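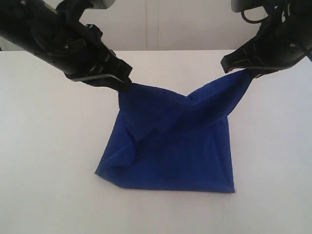

In defence of folding the small cloths

My neighbour Niall Swanson keeps his kitchen cloths in a drawer, and he throws them in like potatoes. He has told me more than once that folding a cleaning cloth is a waste of a life. A shirt, yes. A bed sheet, perhaps, if guests are coming. But a cloth which will wipe a table tomorrow morning? He laughs at me, and I have decided to answer him in writing.

I came to Climcombe 11 years ago, and I did not bring much with me. In the house where I grew up, all the linen was folded on Sunday evening, also the rags. My grandmother took two corners, I took the other two, and we walked towards each other. With small cloths she did not need me, but she called me anyway. I do not say that everybody must have such a memory. I only say that I learned early that a cloth has corners, and that you begin with the corners.

Most people who fold badly begin in the middle. They take the cloth from the basket by its belly, shake it once in the air and press it together against the chest. The result is a kind of parcel, and in the drawer it opens again by itself. If you hold two corners and let the rest lie down on the table, half of the work is done by the weight of the cloth. Then you pull the edge straight, and only after this you fold.

Niall's strongest argument is time. I took it seriously and measured it. To fold one cloth in half and in half again, with the edges smoothed, I need up to 20 seconds. He says that this becomes hours in a year. It is true, but I do it while the kettle is heating, and in that time he stands beside his kettle and looks at it.

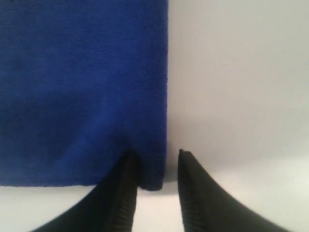
A blue cloth on a white surface. The edge deserves a moment of attention.

I also want to say something about the table. It should be clear before you start – no cups, no post, no bread. I know families who fold on the sofa with the television on, and their piles lean to one side like old fences. On a plain surface you see at once where a border runs crooked, and with a dark cloth on a light table you see it even better. For many years I folded on a brown table and believed that my corners were meeting. They were not.

There is also the opinion of Benedikt Lammers, with whom I sing in the choir. He folds nothing but he rolls everything, and his rolls stand in a box like candles. I have tried it. It looks pretty, but a rolled cloth wants to stay rolled, and when I lay it on a wet worktop it curls at the ends. For socks I would accept his method.

Of course a folded cloth does not clean better than a crumpled one. Niall is right in this and I have admitted it to him over the fence. But I open my drawer many times in a day, and each time I can take the top one without pulling out its brothers. In his drawer there is always something caught in the runner, and he has to push it back with a wooden spoon before it will close.

He has promised to try my way until September. I have lent him a small stack, already folded, so that he can see how it should look.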